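**Ticket 369 – sticky patch on the checked tablecloth (kitchen table)**

Status: open again, sorry!
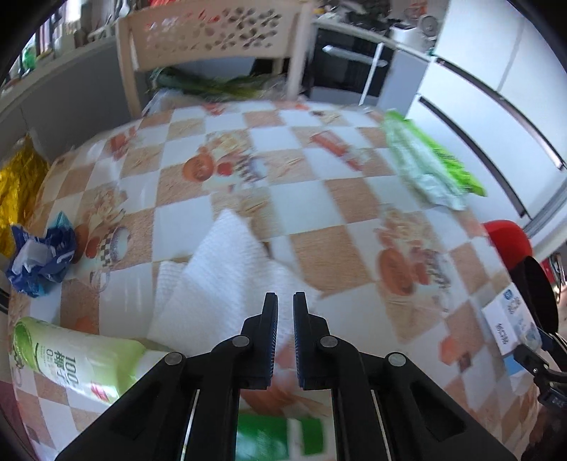
So I closed this one far too early. I'd given the cloth a good wipe with washing-up liquid, it felt fine, I went off feeling pleased with myself, and by teatime my sleeve was sticking to it again. Same spot as before, on the chair side, more or less where the shopping always gets dumped when I come in from Bradham market.

For anyone picking this up fresh: it's the cloth with the white and orangey-tan squares and the food printed on it (fruit, bread, a sausage, cups). I bought it from Grgić in August and I'm fond of it, so please don't just write "replace cloth" and close the ticket.

**What I've tried**

- Washing-up liquid and warm water. Lovely for an hour or so, then tacky again.
- White vinegar, half and half with water. Better! But it left the orange squares looking a bit dull, so I stopped.
- Tromon spray, 2 goes, left on for a minute each time. No difference that I could feel, and the kitchen smelt like a swimming pool.
- Dry paper towel straight after wiping. I think this helps more than any of the cleaners, but the quilted sort sheds little bits if I press hard, and then I've got a sticky patch with fluff on it.

**Update, 10.40 am**

Lemlem Tsegaye replied on the house thread and asked whether I'd been clearing the table first or wiping round things. Well – wiping round things, mostly. There's usually a bottle on its side, a carton or two, a bag I haven't unpacked and the spring onions waiting to go in the fridge, and I just shuffle it all along as I go. She reckons one of the packets has a bit of something on the bottom and I'm putting it back down on the clean part every time. Which is annoyingly sensible.

**Update, 2.15 pm**

Took every single thing off and wiped the bottoms before putting any of it back. The coconut drink was clean, I'd have sworn it was that. One of the plastic bags was definitely tacky underneath, so that's gone in the bin (the bag, I mean, I kept what was in it).

Then I did the cloth with plain warm water and a drop of Purnent, rinsed it, and dried it with a folded paper towel. Feels all right so far, but it felt all right last time too.

**Still to do**

- Leave the patch bare overnight and check it before breakfast
- Lift the cloth and feel the table underneath, in case something has soaked through at the seam
- Ask Lemlem what she uses on hers

I'm leaving this open until I've had 2 dry mornings in a row. If you're unpacking shopping in the meantime, please use the worktop!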